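# Die Frühschicht und der Arm

Binotitz, kurz vor sechs. Das Tor von Halle 2 steht offen, es zieht. Drinnen Kaffee aus dem Automaten, Radio zu laut, jemand sucht seinen Handscanner. Wer bei der Balevance anfängt, lernt zuerst, wo der Hubwagen mit der guten Bremse steht. Und dass man ihn vor sechs haben muss, sonst ist er weg.

Die Balevance packt Retouren aus. Das ist das ganze Geschäft. Spielzeug, Haushaltskram, Süßwaren, Sportartikel, was Leute eben bestellen und wieder zurückschicken oder was in den Filialen als Restposten liegen bleibt. Alles kommt gemischt in Kisten, alles muss einzeln in die Hand genommen, angeschaut und neu sortiert werden. Griff, Blick, Scan, Ablage. Griff, Blick, Scan, Ablage. Acht Stunden.

62 Leute arbeiten hier in zwei Schichten. Seit dem Frühjahr arbeitet auch Cluken mit.

Cluken ist der Name des Systems, aber in der Halle sagen alle nur »der Arm«. Er steht an Platz 40, hinten links, neben der Presse für die Kartonagen. Ein Gitter drumherum, eine Ampel obendrauf, ein Förderband rein, zwei raus. Geliefert hat ihn die Firma Eze, die auch die Software macht. Ihre Leute waren im ersten Monat fast täglich da, jetzt kommen sie noch am Dienstag.

## »Der kann keine Tüten«

Vangelis Kalogeropoulos steht an Platz 39. Also direkt daneben. Er ist seit elf Jahren im Betrieb, hat Knie, wie er sagt, und eine Schulter. Früher hat er an einem Vormittag alles sortiert, was kam. Jetzt sortiert er das, was der Arm liegen lässt.

Und das ist viel. Tüten zum Beispiel. Alles in Folie, was knistert und nachgibt. Kuscheltiere, wenn sie nass geworden sind. Ketten, Kabel, Lichterketten vor allem - »der kann keine Tüten, der kann keine Lichterketten, und bei Handschuhen bleibt er stehen und überlegt«. Dann geht die Ampel auf Gelb, und Kalogeropoulos drückt auf seinem Tablet, was es ist und wo es hinsoll. Manchmal muss er auch rein. Gitter auf, Arm hält an, Handschuh raus, Gitter zu, quittieren.

An manchen Tagen passiert das so oft, dass er kaum an seine eigenen Kisten kommt. An anderen Tagen läuft das Band durch und er hört vom Arm nur das Summen.

Ob die Arbeit leichter geworden ist? Er überlegt. Für den Rücken ja. Für den Kopf nein. Früher konnte man beim Sortieren an etwas anderes denken, an den Garten, ans Mittagessen. Jetzt muss man aufpassen, wann gelb kommt. Und wenn man es nicht merkt, merkt es die Leitstelle.

## Die Zahl an der Wand

Die Leitstelle ist ein Glaskasten im ersten Stock. Vorn hängt ein Bildschirm, den man von fast jedem Platz in der Halle lesen kann. Darauf steht der Anteil der Stücke, die Cluken ohne Hilfe greift und richtig ablegt. An dem Morgen, an dem wir da sind, steht dort eine 73. In Prozent.

Die Geschäftsführung findet die Zahl gut. Im Vertrag mit Eze steht für das erste Jahr eine niedrigere. Der Betriebsrat findet vor allem, dass der Bildschirm da weg muss. Es sei ja nicht nur die Leistung der Maschine, die man da abliest. Wenn Kalogeropoulos langsam quittiert, sinkt der Durchsatz, und das steht eine Zeile tiefer, kleiner, aber lesbar. Name steht keiner dabei. Muss auch nicht, an Platz 39 arbeitet in der Frühschicht immer derselbe.

Es gab dazu ein Gespräch im Juni. Ergebnis: Die untere Zeile wird jetzt nur noch als Wochenwert angezeigt. Der Bildschirm hängt noch.

Entlassen wurde niemand, das betont die Firma gern und es stimmt auch. Aber befristete Verträge wurden nicht verlängert, und die Samstagsschicht gibt es nicht mehr. Für die einen ein Segen. Für die anderen fehlen die Zuschläge - im Pausenraum wird darüber mehr geredet als über den Arm selbst. Eine Kollegin aus der Spätschicht hat sich vom Zuschlag immer die Tankfüllungen bezahlt, sie wohnt vierzig Kilometer raus und einen Bus gibt es nicht, jedenfalls keinen um die Zeit.

## Üben, bevor geübt wird

Was in der Halle kaum jemand gewusst hat: Vieles, was Cluken kann, hat er gar nicht in Binotitz gelernt. Sondern bei Eze im Rechner. Bevor eine neue Warengruppe aufs Band darf, wird der Griff simuliert, wieder und wieder, mit einfachen Sachen auf leerer Fläche. Becher, Bälle, Bausteine, Verpackungen. Mal liegt alles weit auseinander, mal dicht beieinander. Der Arm soll ein bestimmtes Teil nehmen und die anderen stehen lassen.

Seit dem Sommer dürfen auch Leute aus der Halle da mitreden. Einmal in der Woche, nach der Schicht, eine bezahlte Stunde, Schulungsraum oben neben der Leitstelle. Ein Beamer, Kekse, jemand von Eze mit Laptop. Man guckt sich Griffe an und sagt, was man selber anders machen würde. Am Anfang kamen drei, inzwischen reichen die Stühle nicht immer.

Kalogeropoulos ist meistens dabei. Er hat denen erst mal erklärt, das in einer echten Kiste nichts so ordentlich liegt. Dass die Tafel Schokolade unter dem Becher klemmt und der Ball sowieso wegrollt, sobald man ihn anschaut. Man nimmt den Ball zuerst, sagt er. Immer das zuerst, was abhauen kann. Das hat sich die Frau mit dem Laptop aufgeschrieben, und zwei Wochen später war es drin, als Regel, mit eigener Nummer.

Ein bisschen stolz ist er schon. Sagt er nicht, aber er erzählt es zweimal.
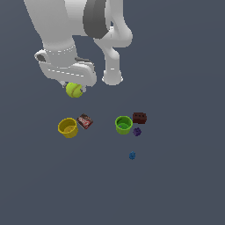
Mit dem Zuhören allein sei es aber nicht getan, meint Ayşe. Wenn die Maschine besser werde, weil Leute ihr sagen, wie man greift, dann müsse das auch auf dem Lohnzettel stehen, und zwar als eigene Tätigkeit, keine Stunde Schulung mit Keksen. Wer einem Azubi etwas beibringe, bekomme schließlich auch eine Zulage. Und der Azubi wolle einem später nicht den Platz wegnehmen. Oder doch, aber dann gehe man wenigstens vorher zusammen Mittag essen.

In der Geschäftsführung kennt man das Argument. Man prüfe eine neue Eingruppierung, heißt es, Arbeitstitel »Anlagenbegleitung«. Was das in Euro bedeutet, will vor dem Herbst niemand sagen. Auch nicht, wie viele solcher Stellen es geben soll. Der Betriebsrat rechnet mit einer pro Arm und Schicht, die Firma spricht lieber von »Bedarf«.

Denn ein zweiter Arm ist bestellt. Das steht seit letzter Woche am schwarzen Brett, zwischen dem Speiseplan und einem Zettel für gebrauchte Winterreifen. Platz 41, gleich auf der anderen Seite der Presse. Wer jetzt an 41 steht, kann sich aussuchen, ob er in den Wareneingang geht oder nach vorn zur Verpackung. Wareneingang ist schwerer, Verpackung kälter, wegen dem Tor.

Am Nachmittag, Schichtwechsel. Die Ampel an Platz 40 steht auf Gelb. Kalogeropoulos hat die Jacke schon halb an, geht noch mal zurück, guckt aufs Tablet. Lichterkette. Er tippt, quittiert, wartet bis Grün kommt.

Dann sucht er seine Brotdose. Der Hubwagen mit der guten Bremse ist natürlich auch schon wieder vergeben.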